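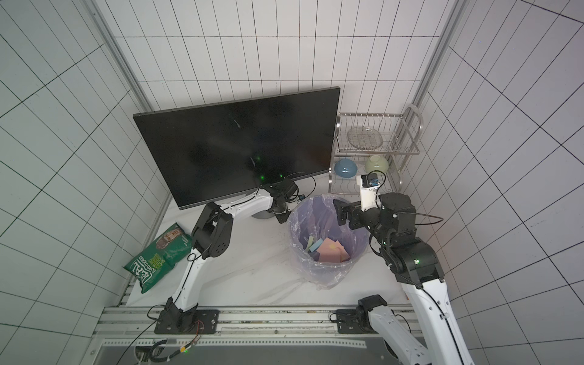 One of our two-arm booths, set up for the bin task.

Come and teach our robots to tidy up (paid, part-time, no experience needed)

Posted 2024-05-26 by Keisha Abernathy

Hello! I run the demonstration sessions at Brunora, up on the first floor of the old Wultell building in Brerkcombe, and I'm looking for more people to drive the arms with us from June. If you're patient, like fiddly jobs and don't mind doing the same thing over and over with a cup of tea waiting for you afterwards, please read on.

We're building a learning system that picks up household chores from examples, and the examples have to come from somewhere. That's you! You sit at the controls, move both arms through a small job from start to finish, and we record the whole go. Then you press reset, shift things about a bit and do it again. We have 1,806 good recordings of the bin task so far (scraps of paper, sticky notes and so on, into the lined bin) and I'd love to get to 2,000 before we start on the dish rack in earnest.

The bin liner is the hard part, I should warn you. It's thin, see-through and floppy, and the gripper loves to catch the folded rim. We want those goes too, as long as you mark them properly on the sheet. Please don't quietly bin the bad ones (sorry). Otis Doucet, who trains the model, gets quite upset when he's only given perfect runs.

Between goes you'll also move the clutter. Crisp packets, bowls, a glass plate, a monitor that stays switched off: we swap these in and out and turn them round so the system doesn't learn one tidy layout by heart. There's a list by each booth and you work down it.

What it's like: sessions last 133 minutes, which sounds daft, but it's three blocks of recording with two proper breaks and a bit of time for paperwork. Most people are slow and wobbly on their first day and much smoother by their third. I was dreadful. Anca Husar will sit beside you for your first two sessions and she's very kind about dropped things.

You'll need to be 18 or over, able to sit fairly still and use both hands at once, and all right with close-up screen work. Glasses are fine, left-handers are very welcome (we're short of you!). You don't need to code, and I don't need a CV. We pay by the session, including your training ones, and bus fares within Brerkcombe are covered.

I've got 44 sessions to fill in June, mornings and afternoons, and you can take as few as four. Tell me which times suit you, whether you've done anything fiddly before (sewing, model kits, icing cakes, anything) and how you'd like to be contacted. Drop me a note at the Brunora front desk or use the form on our jobs page. Roscoe Halvorsen looks after pay and contracts, so send money questions his way.

Last updated 2 days ago
© Brunora, Wultell Building, Brerkcombe | Contact us | Back to top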